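Guide de mise en service des logements meublés Plitside
Section 4. Préparation du logement avant l'entrée d'un résident
Édition du 11/12/2024

4.1 Objet et champ d'application

La présente section fixe les opérations à effectuer dans un logement meublé entre l'état des lieux de sortie et la remise des clés au résident suivant. Elle s'applique aux studios et aux deux-pièces du parc. Les chambres avec sanitaires communs relèvent de la section 6.

Les opérations sont exécutées dans l'ordre indiqué. Une étape qui ne peut être menée à son terme est consignée sur la fiche de logement, avec le motif, et l'agent passe à la suivante sauf mention contraire. Les étapes précédées de la mention ATTENTION interrompent la mise en service tant que le défaut n'est pas levé.

4.2 Matériel nécessaire

Passe du bâtiment et clé de la gaine technique
Fiche de logement vierge, modèle 785
Thermomètre de contrôle à sonde
Seau gradué et chiffons non pelucheux
Linge de lit et de toilette sous housse
Dotation d'accueil, référence Tundimport 921

La dotation d'accueil est retirée au magasin le jour même de l'intervention. Elle n'est pas entreposée dans le logement vacant.

4.3 Remise en eau

1. Vérifier que tous les robinets du logement sont fermés, y compris ceux du lave-linge et du lave-vaisselle.
2. Ouvrir la gaine technique et repérer la vanne du logement à l'aide de l'étiquette numérotée.
3. Ouvrir la vanne d'un quart de tour et attendre la fin des bruits d'air dans la colonne.
4. Ouvrir la vanne complètement.
5. Faire couler l'eau froide à l'évier, puis au lavabo, puis à la douche, jusqu'à obtention d'un jet régulier et limpide.
6. Actionner deux fois la chasse d'eau et contrôler l'arrêt du remplissage.
7. Passer un chiffon sec sous chaque siphon et sous chaque raccord flexible.

ATTENTION. En cas de trace d'humidité sur le chiffon, refermer la vanne et prévenir le service technique. Ne pas resserrer un raccord flexible sous pression.

Note. Dans les bâtiments équipés de colonnes anciennes, une légère coloration de l'eau peut persister au premier tirage. Si elle subsiste après le troisième, la fiche porte la mention « eau colorée » et le service technique procède à un prélèvement.
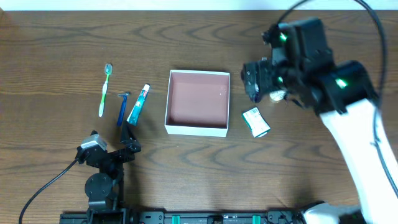

Lorsque le logement est resté vacant plus de deux semaines, un rinçage prolongé est exigé. Il comprend un écoulement d'eau chaude à chaque point de puisage, fenêtre ouverte et porte de la salle d'eau fermée. L'agent quitte la pièce pendant l'écoulement de la douche et dépose préalablement le flexible au fond du receveur, pommeau démonté.

4.4 Chauffe-eau et commande murale Skulline

Le chauffe-eau est alimenté par le circuit repéré au tableau électrique. La commande murale Skulline se trouve dans l'entrée, à hauteur de la poignée de porte.

1. S'assurer que la remise en eau (4.3) est achevée. Un chauffe-eau vide ne doit en aucun cas être mis sous tension.
2. Ouvrir le robinet d'eau chaude de l'évier jusqu'à l'écoulement continu, puis le refermer.
3. Enclencher le disjoncteur du chauffe-eau.
4. Sur la commande Skulline, maintenir la touche Marche jusqu'à l'affichage du menu d'accueil.
5. Choisir le profil « Occupation ».
6. Effacer les programmations laissées par l'occupant précédent : menu Réglages, rubrique Horaires, puis Réinitialiser.
7. Confirmer par un appui long. Le voyant passe de l'orange au vert.

Le profil « Vacance » ne doit pas être utilisé dans un logement dont l'entrée est prévue le jour même. La montée en température demande plusieurs heures et l'agent n'attend pas son achèvement ; le contrôle est effectué lors du second passage (4.8).

Si le voyant clignote en rouge, relever le code affiché et le reporter sur la fiche. Une seule réinitialisation est admise. À la deuxième apparition du même code, couper le disjoncteur, apposer l'étiquette « hors service » et transmettre la fiche sans délai.

4.5 Aération et chauffage

1. Ouvrir les fenêtres des pièces principales.
2. Dépoussiérer les entrées d'air situées en partie haute des menuiseries.
3. Vérifier l'aspiration de la bouche d'extraction en présentant une feuille de papier mince, qui doit rester plaquée contre la grille.
4. Refermer les fenêtres et régler les robinets thermostatiques sur la position 3.

De novembre à février, l'aération est limitée à la durée du nettoyage et les robinets thermostatiques demeurent en position hors gel tant que les fenêtres sont ouvertes. Il est interdit d'obturer une entrée d'air, même provisoirement et même à la demande du résident.

Note. Une bouche d'extraction déposée pour nettoyage est remontée dans la même pièce. Les modèles de cuisine et de salle d'eau présentent le même diamètre mais n'ont pas le même débit.

4.6 Mobilier et surfaces

Le mobilier de la gamme Dolan est livré monté. L'agent contrôle la stabilité des tables, des chaises et du lit, l'ouverture des tiroirs et la fixation murale des éléments hauts. Les vis apparentes sont resserrées à la main ; l'emploi d'une visseuse est réservé au service technique.

Les plateaux sont nettoyés au chiffon légèrement humide, dans le sens du fil, puis essuyés aussitôt. Les produits abrasifs, l'alcool ménager et les éponges à face grattante sont proscrits. Une tache qui résiste à deux passages est signalée sans autre tentative. 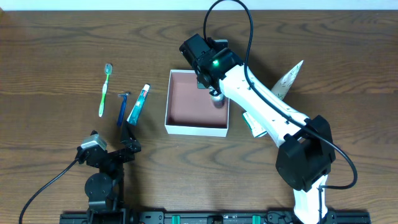 Les rayures, éclats et auréoles sont classés en trois degrés sur la fiche. Le degré 1 correspond à une marque visible seulement en lumière rasante, le degré 2 à une marque visible à un pas de distance, le degré 3 à une atteinte de la matière. Seul le degré 3 donne lieu au remplacement de l'élément. Les marques déjà portées à l'état des lieux précédent sont recopiées avec leur degré d'origine, même lorsque l'agent les estimerait autrement.

La charge admissible des étagères murales est de 80 kg pour l'ensemble de la travée. Cette valeur figure sur l'étiquette collée sous la tablette inférieure. Une étiquette absente ou illisible est remplacée avant l'entrée du résident.

4.7 Linge et dotation d'accueil

4.7.1 Linge

1. Contrôler l'intégrité du scellé de la housse. Toute housse ouverte est retournée à la blanchisserie.
2. Mettre en place la protection de matelas, coutures vers le bas.
3. Déposer les draps pliés au pied du lit. Le lit n'est pas fait, sauf séjour inférieur à une semaine.
4. Suspendre les serviettes dans la salle d'eau, sans contact avec le radiateur.

4.7.2 Dotation d'accueil

La dotation est remise une seule fois par séjour et n'est pas renouvelée en cas de prolongation. Elle comprend des articles de toilette à usage individuel. Les articles entamés ou laissés par un occupant sont éliminés, quel que soit leur état apparent.

1. Rapprocher la référence portée sur le bon de sortie de celle de la fiche de logement.
2. Présenter les articles sur la table de la pièce principale et les pointer sur le bon.
3. Ranger les articles dans la boîte prévue, sans forcer.
4. Laisser la boîte ouverte, sur la table, à distance des bords.
5. Parapher le bon et le joindre à la fiche. 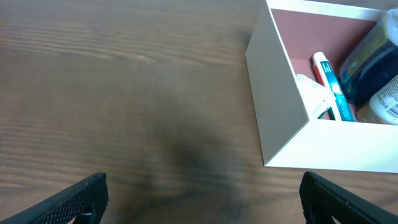 Figure 4-1. Boîte ouverte sur le plateau de la table.

Lorsqu'un article manque, l'agent ne complète pas la dotation à partir d'un autre lot. Il porte la mention « incomplet » sur le bon et demande un échange au magasin. Le magasin traite la demande dans la journée si elle lui parvient avant midi.

ATTENTION. Les rasoirs dont la protection est absente ou brisée sont manipulés par le manche et déposés dans le collecteur pour objets coupants. Ils ne sont jamais jetés avec les ordures du logement.
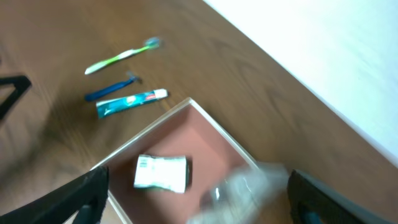

Figure 4-2. Articles de toilette sur la table, dont une brosse à dents et un rasoir jetable bleu.

Dans les logements attribués à une famille, la dotation est établie par personne et non par logement. Les articles destinés aux enfants font l'objet d'un bon distinct et sont placés hors de portée, sur l'étagère haute de la salle d'eau.

4.8 Second passage et contrôle final

Le second passage a lieu le jour de l'entrée, au plus tard une heure avant le rendez-vous fixé au résident.

1. Mesurer la température de l'eau chaude au lavabo et reporter la valeur sur la fiche.
2. Contrôler l'absence de fuite sous l'évier, le lavabo et le chauffe-eau.
3. Vérifier l'éclairage de chaque pièce et le fonctionnement du détecteur de fumée au moyen du bouton d'essai.
4. Relever les compteurs d'eau et d'électricité.
5. Fermer les fenêtres, verrouiller la porte et restituer le passe au poste d'accueil.

L'index d'électricité est relevé sans les décimales. Si la consommation constatée depuis la dernière sortie dépasse 4 000 kWh, le relevé est repris en présence d'un second agent avant toute transmission.

4.9 Archivage

La fiche de logement, le bon de sortie et, le cas échéant, les étiquettes retirées sont remis au secrétariat du bâtiment dans la même enveloppe. Une copie de la fiche est placée dans le classeur du logement. Le résident en prend connaissance lors de l'état des lieux d'entrée et peut y porter ses observations dans les conditions prévues à la section 5.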